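Support > Dining and Trays > Open tickets > Place setting, tray slides and chopsticks roll

Ticket 978 - tray set won't sit right on the table

Hi all, me again. I finally got the Gelico tray set out on the white table and I'm having two problems with it, so I'm putting them both in one ticket (tell me off if that's wrong!). First, the tray slides. I only have to brush it with my sleeve and it's off toward the next place. Second, the chopsticks won't stay where I put them. I lay them down side by side along the top of the tray, turn around for the soup bowl, and one has rolled off down the tray.

What I'm using: the beige tray with the rounded corners, one pair of thin brown chopsticks, the striped woven placemat and a small square white plate. I started with the placemat on the far side of the tray, because I wanted the tray flat on the tabletop and the plate on something softer.

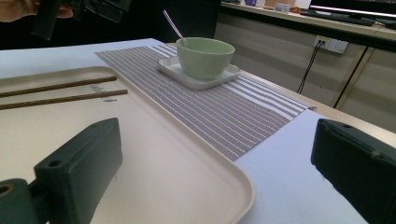

Clarnurex Table Setting Club - Help Desk

Status: open. Priority: low (my dinner guests may disagree).

Log so far, May 2020

Tried wiping the tabletop and the bottom of the tray. Helped for one lunch, then it was sliding again.

Tried tucking the corner of the placemat a little way under the far rim of the tray. Better! It still swings at the near end if I lean on it, but the back stays put. I'd call that half fixed.

Tried putting the chopsticks closer to the rim so they'd have something to stop against. They stay longer, but then they're hard to pick up, and I ended up chasing one with my fingernail in front of company.

Tried the rubber dots from the Bhatia kit, 5 to a sheet. They stuck to the table and not to the tray, so I spent 20 minutes peeling them off again. Please don't suggest those.

Next I went back to the order of things. I'd been doing tray, chopsticks, placemat, plate, bowl, and every step bumped the one before it. So I moved the placemat to the back with the stripes running side to side, plate on that, pale green bowl on the plate, spoon in the bowl. Tray in front with the rabbit drawing at the lower right (he has his own little speech bubble, I love him), and the chopsticks last, one at a time.

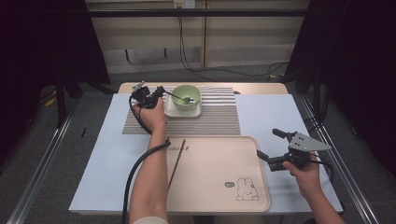 Where things stand now

Sliding: much better with the back half of the table set first. I'm not reaching across the tray anymore, so I'm not knocking it. You can mark this part solved if you like.

Rolling: not solved. A single chopstick laid on the diagonal seems to behave for me, but a pair laid that way looks messy, and I'd still like them straight. Does the Stenent chopstick rest fit inside a tray rim, or is it too tall? If somebody has one, could you measure it and post here? I'll hold off ordering until I hear back.

32 comments
5 shares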